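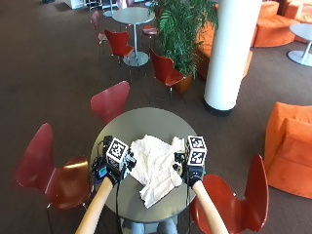 Photo: Madhu Upadhyay

Print this story | E-mail this story

The Cloth

The left glove lost its place again at fold 247, and Madhu put both hands down on the table and waited.

"Is it the cube?" Ollinis said from the laptop.

"It's the wrist. The plug works out when I turn my hand over."

"Then don't turn your hand over."

"You have to turn your hand over. That's how you fold a cloth."

They had started in February with one glove and a kitchen timer. The arm was in the workshop downstairs, bolted to a bench, and it could pick up a cloth and drop it. It had been able to do that for months. Ollinis wanted 400 good folds before he would try it on anything else. Madhu had said she would do them, as he did the code and she couldn't stand the code.

She pushed the plug in and wrapped it with tape. Then she bunched up the cloth, which was the rule. Every fold had to start from a mess.

"Ready," she said.

"Go."

She found a corner by feel, which was hard in gloves. Her grandmother had folded sheets with Bach on the radio and never looked down. Madhu looked down the whole time. She brought the corner across, pressed it, brought the next one over, and flattened the edge with the side of her hand.

"Got it," Ollinis said. "Both hands."

She did 33 more before her shoulders gave out. Then she carried the cloth down to the bench and laid it in front of the arm in a heap. Ollinis loaded what they had. It took almost 7 minutes.

The arm came down, stopped, and moved an inch to the left. It took hold of a corner. It lifted the corner, carried it halfway across, and pressed down on it with the side of the hand.

"I didn't write that," Ollinis said.

"No," Madhu said. "Run it again."

More fiction
Dendadeo
The Night Bus to Orska
A Key for the Upstairs Room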